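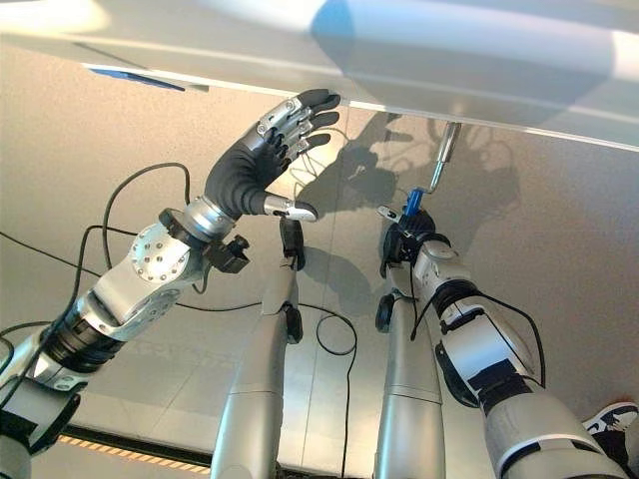 Thread on putting up a white frame and panel unit from a flat pack. I've done a couple now and the instructions are thin, so I'm writing down the order I use. Mute if you don't need shelving.

The kit is a Flornik. I bought it from Studar in Illeck in August, end of line, £172 with the posts, rails and panels all in one price. Delivery was extra so I collected it.

Before you pay, measure the way in as well as the wall. The long carton is stiff and won't bend round a stair corner. I had to open mine in the hallway and carry the pieces up a few at a time.

Clear more floor than you think. You want room for the biggest panel lying flat and then space to walk all the way round it. I moved the chairs out and rolled up the rug.

Put the cartons down as blankets before you put any white parts on them. The coating is good but a bit of grit under an edge will mark it, and the marks go grey and stay grey.

Sort the fixings first. There are two lengths of bolt in the bag and they look the same until you hold them next to each other. Long ones go through the posts. Short ones hold the panels. If you use a long one on a panel it bottoms out before it grips.

I use old jam jar lids for this. A muffin tin is better if you have one.

Leave any small stickers on for now. On my kit they show which edge is which, and the panels are not quite the same front and back. I took them all off first time round and spent an evening guessing.

Order of work: posts, bottom rails, top rails, then panels. The leaflet puts the lowest panel in before the top rails. You can do that, but the frame leans while you do it and you end up holding it with your knee.

Everything finger tight until the whole frame is standing. I know everyone says it. The holes are a close fit and if one corner is done up hard the opposite one won't line up.

Stand the posts on the floor they're going to live on. I built one on carpet and moved it to a tiled floor and it rocked. Loosened it all, let it settle, did it up again and it was fine.

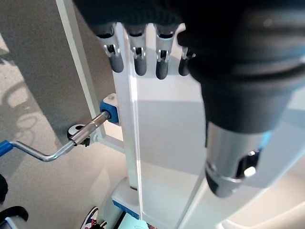 The tall white post, blue and white bracket on the left side.

Check each post with a level on two faces. Front face first, then turn the level round to the side. A post can be dead upright one way and well off the other, and you won't see it until a panel refuses to sit flat.

If you haven't got a proper level, a weight on a string does the job. Hang it, wait for it to stop, and compare. Slower but cheap.

Set all the brackets to the same height before you lift a panel anywhere near them. I cut a strip of card to length and use it as a gauge, bottom of post to bottom of bracket. A tape measure wanders when you're holding it one-handed.

Lifting the panel: go in from one end, low, and slide it along. Trying to drop it in level from above means you need to hit every corner at once. I've never managed that and I have a scratch in the plaster to show for it.

A second pair of hands helps here. If you're on your own, rest the far end on a stool with a folded towel on it.

Look at the underside before you tighten. It's the one bit you won't want to get back to once things are on the shelf. Run a finger along the edge and make sure nothing's caught between the panel and the rail. I had a shred of packing foam in there once and it squeaked for weeks.

A torch on the floor pointing up is the easiest way to see under there. White on white is hard to read with only the ceiling light on.

Now tighten. Bottom of the frame first, then the top, going corner to opposite corner. A quarter turn past snug is plenty. I've stripped one by leaning on it and Studar wanted £14 for a new bag of fixings.

Floor next. I put felt pads under the feet, the Tanabe ones, cut down a bit. They stick well if you wipe the feet with a dry cloth first. The leaflet says not to use pads on carpet and I haven't tried it.

Fix it to the wall if there are children about, or if you're going to put anything heavy up high. The strap in the kit is fine. The wall plug that comes with it isn't much use in old plaster, so buy a decent one.

Time: the first took me most of a day, with a long lunch in it. The second was done between breakfast and about two. Most of the saving was sorting the bolts and not doing anything up too early.

Cleaning: damp cloth, drop of washing-up liquid, dry it straight after. I tried a scouring sponge on a pen mark and it took the shine off. The patch is at the back now.

Things I'd change. The feet could do with more adjustment, mine run out of thread on the uneven side of the room and I've had to pack one with card. And the leaflet drawings are tiny. I photographed the pages and zoomed in on my phone.

Things I like. Panels come out again without taking the frame down, so you can change the spacing later. It goes with pretty much anything. It also takes the weight of my box files, which the old bookcase didn't.

Somebody asked if you can put two side by side and join them. Yes, but leave the middle posts loose until both are standing. Studar sells a joining kit. I used ordinary bolts of the same size with a washer each side.

Somebody else asked about cutting a panel down to fit an alcove. I wouldn't. The cut edge would be bare and you'd lose the holes at that end. There's a narrower Flornik, so measure the alcove at the back as well as the front and see if that one fits.

Keep the leftover bolts and the key in an envelope and tape it to the underside of the lowest shelf. You'll need the key again when you move house.

I'll add to the thread if anything works loose over the winter.

Last updated: August

Contact | Copyright | Back to top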